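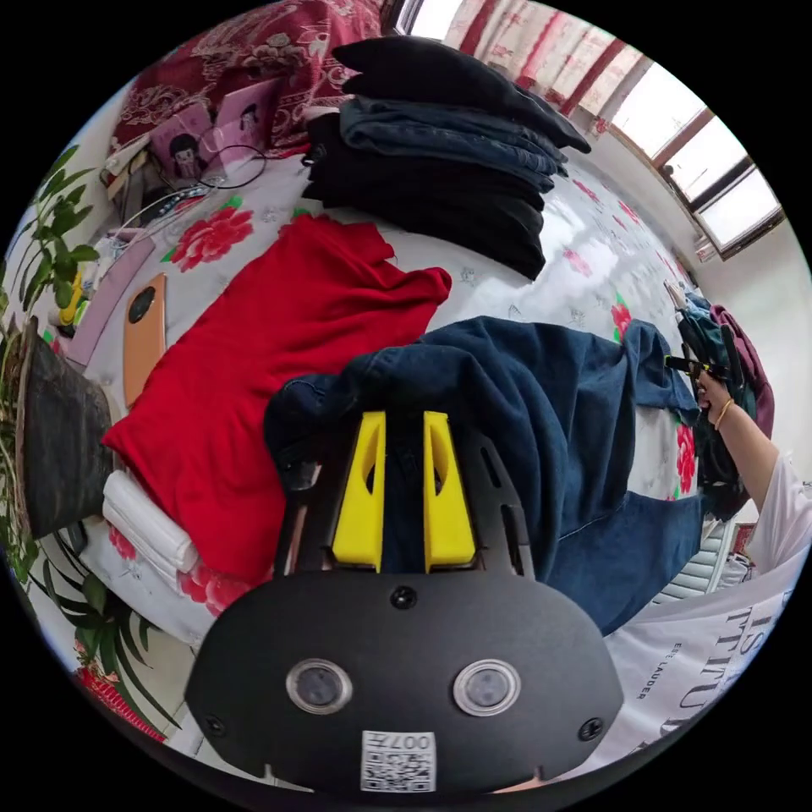
## Repairs and alterations at Nenow, Surndale

**Which clothes do you accept?**
Jeans, work trousers, coats, skirts and shirts. We do not take leather or wedding dresses. For leather you can ask at Deligiannis, two doors from us.

**Must I wash my jeans before I bring them?**
Yes, please. Wash them and dry them fully, also when they are new. Denim can become shorter after the first wash, and then the hem will be wrong.

**How long does it take?**
A hem takes 3 working days. A new zipper takes 4, or more if we must order the color.

**Can you keep the original hem?**
Usually yes – write "original hem" on your ticket. It costs a little more.

**When are you open?**
From 11 in the morning until 6 in the evening. In July we close at 3.

**I lost my ticket. What now?**
Come with some ID and tell us what you left and when. Lefteris Kontogiannis keeps the book and will look for your name.

**Do you sell thread?**
Only the strong cotton thread we use ourselves, in black, navy and tan.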